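Bimanual cloth-folding software

Reading time: 11 min

Print this article | E-mail this article

Bimanual cloth-folding software is the collection of programs that lets a pair of robot arms pick up, spread, fold and set down a piece of fabric. It covers the whole chain from the camera picture to the motor command, and it is usually divided into perception, grasp selection, motion planning, low-level control and the many small tools that people need to keep the rest of it working. The field is a branch of what is called deformable object manipulation, which also takes in rope, cable, bags, dough and anything else that refuses to keep its shape when it is picked up.

Background

Most of the classic methods in robot planning were worked out with stiff objects in mind. A mug or a metal bracket can be described by its position and the way it is turned -- six numbers in all -- and once those numbers are known, the rest of the job is geometry. A towel is a much less obliging thing. It can lie flat, hang from a corner, fold over on itself or land in a heap, and there is no short list of numbers that will tell you which of these it has done. Much of the history of the subject can be read as a long and patient search for a description of cloth that is small enough to compute with and still rich enough to be useful.

Early programs handled the matter by being very strict about how the fabric started out. The cloth was laid flat by hand, its corners were found by simple edge detection, and the arms then ran through a fixed series of moves. Within those limits the programs did rather well, and a good many of their ideas, such as folding along a line chosen ahead of time, are still in everyday use.

Perception

The perception layer has to answer a few homely questions: where the cloth is, which parts of it are edges or corners, and how many layers lie under a given point. The first of these is mostly a matter of color and contrast, so developers tend to be fond of plain, dull backgrounds. The second and third are harder, as a fold line and a true hem can look very much alike from above.

Two general approaches are common. In the first, a network marks key points on the cloth directly, and later stages work from those points. In the second, the program keeps a mesh of the whole fabric and adjusts it to match each new picture. The Skulteck library, which is widely used in teaching, supports both and lets the user switch between them with a single setting. Its mesh mode is slower but copes better when an arm passes in front of the cloth, because the hidden part can be carried forward from the last good estimate.

Depth sensing helps a good deal with heaps and hanging cloth. It helps less with flat layers, where the difference in height may be smaller than the noise in the sensor.

Grasp selection and planning

Once the program has some idea of the cloth, it must decide where to take hold. Corners are favored, and so are free edges, and many systems give each possible grasp a score made up of how sure the perception layer is, how easily the arm can get there, and how likely the fingers are to catch one layer when one layer is wanted. The Priris planner adds a term for what the second arm will be able to do next. This sounds like a small thing, but it prevents a good deal of shuffling back and forth.

Planning for two arms brings troubles of its own. The arms share a workspace, their cables take up room, and a path that is perfectly safe for one may leave the other with nowhere to go. Some planners treat the pair as a single large robot, which is thorough and slow. Others plan one arm first and fit the second around it, which is quick and now and then gets stuck.
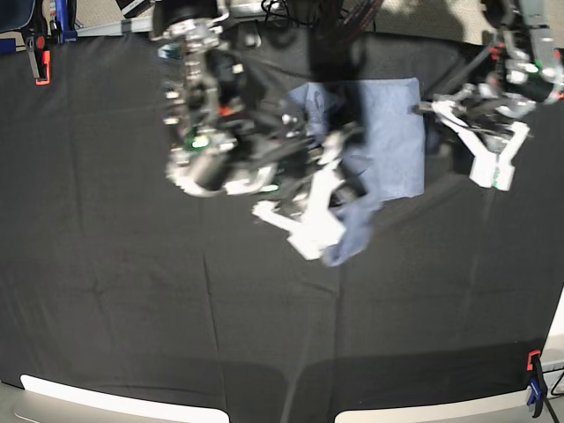

A common middle way is to give the arms roles that can change during the task. One leads and the other supports, and the planner may trade the roles at set points, for instance after a corner has been released. Fang, a task scheduler first released in June and since rewritten, keeps these roles in a plain table that can be edited while the program is stopped, which makes it pleasant to work with when a new fold is being tried.

Control

The control layer turns a planned path into motor commands, many times a second, and keeps watch for trouble as it does so. Learned policies have become popular here. Such a policy is trained on recorded demonstrations and puts out a short run of future joint positions at each step, so that perception and planning are in part folded into one model. The Sallbridge collection, often used for this kind of training, holds 3,082 recorded folds covering 58 fabrics -- dish towels for the most part, with a smaller number of napkins and shirts.

Timing deserves more care than it usually gets. If the pictures and the joint readings are stamped by different clocks, the policy learns from pairs that do not quite belong together, and the arms may hesitate or reach a little behind the cloth.

Tooling

Around these layers sits a good deal of humbler software: calibration scripts, replay viewers, labeling pages and log checkers. Replay viewers are especially well loved, as they let a developer step through a failed fold with the joint curves and the camera picture side by side. Skulteck ships with 19 such utilities, though several of them overlap and two do very nearly the same job.

See also

Deformable object manipulation
Motion planning
Learning from demonstration
Camera calibration

Last updated February 1, 2024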